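4. Hanging the Flikum wall shelf

Before you start, check that the wall is dry and flat. The shelf carries up to 30 pounds when both brackets are fixed in solid wall or in a stud. On plasterboard without a stud, please use the anchors from bag B and do not load more than half of this weight.

1. Hold the paper template on the wall and make it level. Fix it with tape.

2. Mark the two upper holes with a pencil. The distance between them must be 400 mm.

3. Remove the template. Drill both holes to a depth of 50 mm and clean out the dust.

CAUTION: Do not drill above or below a power outlet or a light switch. Electric cables often run there inside the wall.

4. Push in the anchors until they are even with the wall.

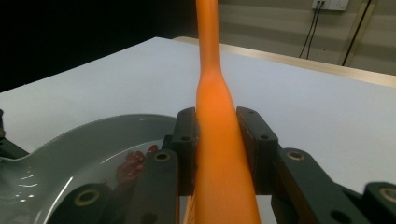 5. Put the brackets on the wall and turn the screws by hand first. Tighten them with a screwdriver only after both brackets are in place.

6. Lay the board on the brackets so that the groove is at the back side. It should not move when you press on the front edge.

Note: If the board rocks, loosen the left bracket one half turn, press the board down and tighten again.

7. Check all screws once more after one week of use.

Missing parts can be ordered from Tudine with the part number. The small parts set for this shelf is number 674. Please write also the color of your shelf in the order.

Text: Aivar Kazlauskienė. Checked by Bleddyn Ellis, June 8, 2022.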